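Home | Arms | Grippers | Cameras and mounts | Controllers | Support

Print this page | E-mail this page

Rutden parallel gripper, triangular finger set

The Rutden is an electric parallel gripper for small bench arms. It is sold singly or as a matched pair for two-arm tables. The fingers are black, triangular in outline and come to a narrow tip, so they can get in between parts that stand close together. It replaces the older Plesine gripper, which stays on sale until stocks run out.

What is supplied

Gripper body with motor, one pair of fingers, fixing screws and a wrist cable. The printed camera bracket is ordered separately and fits either side of the wrist. Cameras are not included.

Rutden or Plesine?

We ran both grippers on the same two-arm bench over several weeks in May, using the Sarkix controller and the same cameras throughout. The job was picking up and stacking toy blocks. Each gripper made 3,561 attempts, and an attempt counted as a miss if the block was dropped or the stack fell over.

The Plesine is the stronger of the two and costs less. Its fingers are wide, though, and it tended to knock the neighbouring block when the stack was tight. The Rutden missed less often on small blocks. On larger parts there was little to choose between them, and if you mostly handle boxes or bottles the Plesine will do the job.

Finger wear was slight on both. We changed the Rutden fingers once, after 1,386 attempts, when one tip had started to round off.

Fitting

Allow up to 10 minutes per arm. Power down the arm, remove the old gripper, and line up the wrist plate before tightening anything. Leave enough slack in the cable for the wrist to turn fully both ways - a tight loop was the cause of most of the faults we saw in testing. Clip the conduit to the forearm and check it by moving the arm slowly by hand.

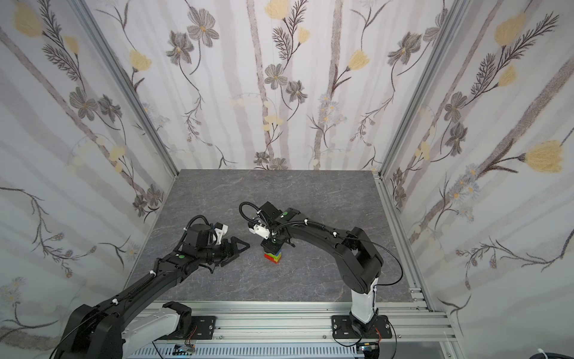

On a two-arm table, set the closing force separately for each side. We used setting 9 on both arms to begin with and found it too high for light blocks, which shifted as the fingers closed. Start low and work up.

Works with

Sarkix controller, all versions. Hrytsenko controllers need the adaptor lead and can only run one gripper at a time. Other makes have not been tested.

Spares

Fingers are sold in pairs. Wrist cables and camera brackets are sold singly - please state left or right arm when ordering a cable, as the lengths differ.

Print this page | E-mail this page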